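I've been carrying a heavy tripod up hills for 12 years now and I've decided I'm done feeling guilty about leaving it behind. There, I said it!

The camera club I go to in Winwood treats the tripod as a sort of moral test. Turn up to the January outing without one and somebody will give you a look (you know the look). My friend Clémence Marty swears by her big Skudwood, and to be fair it's a lovely thing, solid as a gatepost, with a head that locks without that annoying little droop. It also cost more than my lens and weighs about as much as a spaniel.

My own is a Perkisance, bought second-hand for £130, and I do like it. For long exposures at the weir, or stars, or a still life on the kitchen table, I wouldn't be without it. But most of what I shoot is walking-about stuff: markets, dogs, friends, bits of old wall. For that, the tripod makes me lazy. I plonk it down at chest height, I frame up once, and then I can't be bothered to move because moving means fiddling with three legs and a spirit level. Without it I crouch, I lean on things, I walk round the back of the shed. My pictures got better the summer I left it in the hall, and I really don't think that's a coincidence.

Modern stabilisation helps too, of course. I can hold a fairly slow shutter speed braced against a doorway and come home with something perfectly sharp, even after a large coffee.
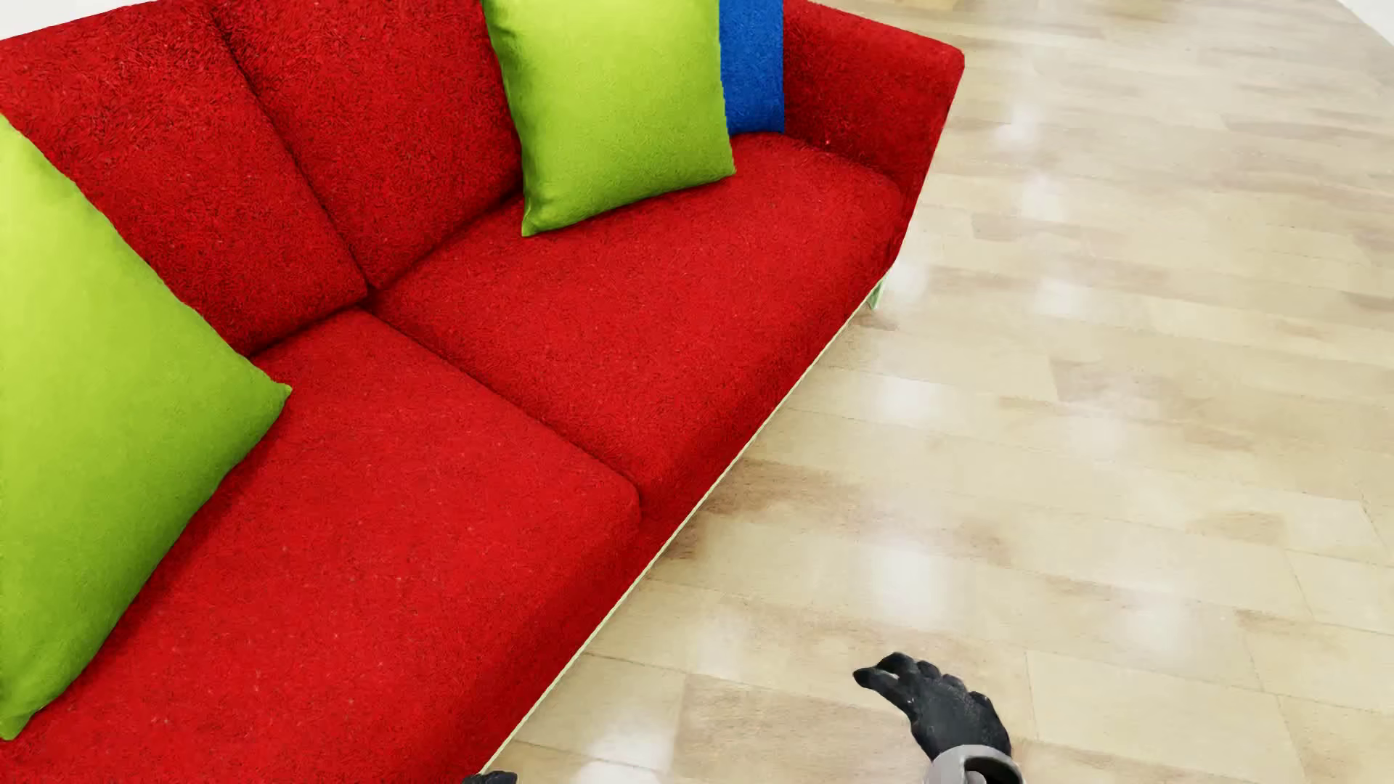 So should a beginner buy a tripod at all? Wait a few months, then get a decent used one for under £100 if you keep wanting to shoot after dark.

I'd say the same about the fancy heads, by the way. Chisholm make a geared one that half the club is mad about, and I had a go with it last winter. Gorgeous bit of kit, all those little knobs! I still went home and packed the beanbag.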